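4.3 Comparing grippers in the simulated kitchen

Complete section 4.2 before starting. The same arm model and counter layout must be loaded for every gripper under comparison.

1. Open the Tumari controller and select the two-finger gripper.
2. Bring the hand above the counter with both fingers pointing down.
3. Confirm that the fingers are clear of the surface. 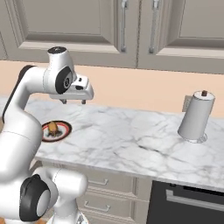
4. Set the closing force to 95 and save the profile under a new name.
5. Run the full set of 107 grasps without changing the profile.

Caution: Do not alter the camera position during a set. Results taken from different viewpoints are stored separately — they cannot be merged later.

6. Withdraw the arm, switch to the second camera and check that the plate and its food item are in view.

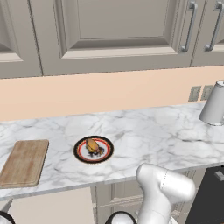

Kanako Katayama advises that the second gripper should be run with the same starting positions, as the Jeresero trials in July had to be repeated when these were reset.

7. Export both logs to the Zabala folder.

Note: Logs of over 1,290 lines are split into two files.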